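Washing and Displaying Old Pressed Glass

I brought home another box of pressed glass on Wednesday (yes, another one, and my cupboards are groaning), so I thought I'd write out how I clean it up and get it looking its best. Mine came from the Trelthorpe market, where Wafula Barasa always keeps a few pink pieces under the table for me. Bless him!

What you'll need

A plastic tub, two old towels, a soft toothbrush, mild dish soap and some white vinegar.

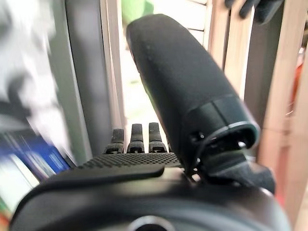
Line the tub with one of the towels before a single piece goes in. I chipped a lovely Sorska creamer on a bare sink years ago and I still think about it.

Step 1. Wash in lukewarm water, one piece at a time. Hot water can crack old glass, so be patient and let it come to room temperature first if it's been out in the car.

Step 2. Work the toothbrush gently into the pattern. Skip anything with gold trim or painted flowers -- those only get a soft cloth from me.

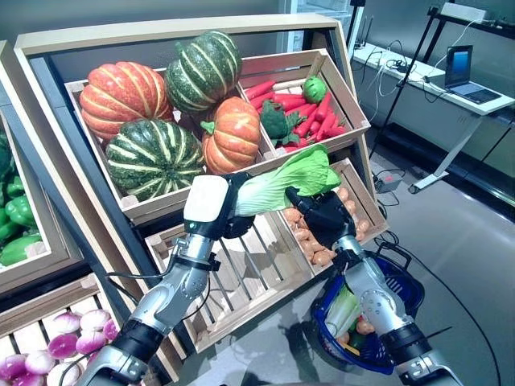
Napa cabbage in hand, pumpkins in the crate.

Step 3. For cloudy spots, mix 100 mL of vinegar into a bowl of water and soak for an hour. If the colour still looks dull after that, it may be etched, and I'd just love it as it is. 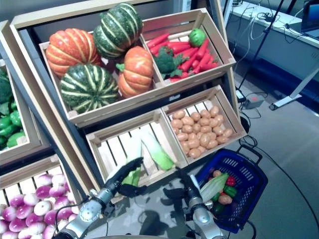 Rinse well and set everything upside down on the second towel. I like to leave mine overnight, then buff with a linen tea towel in the morning while the kettle's on.

Step 4. Put the tall pieces at the back of the shelf, with your favourite colour at the centre where the light catches it.

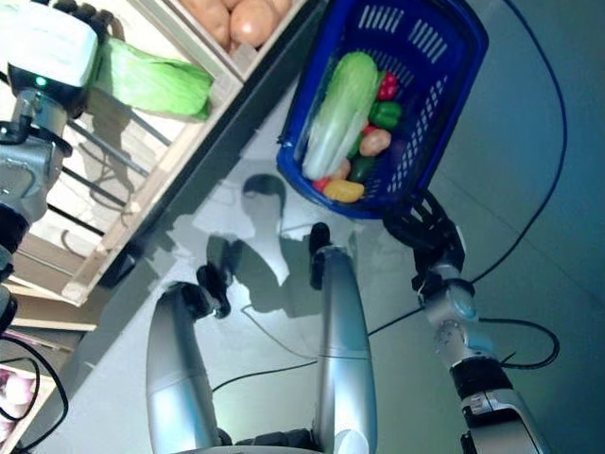

Step 5. Tuck in something soft, like a crocheted doily or my grandmother's grey lace runner, and leave a little room between the pieces so you can dust without holding your breath.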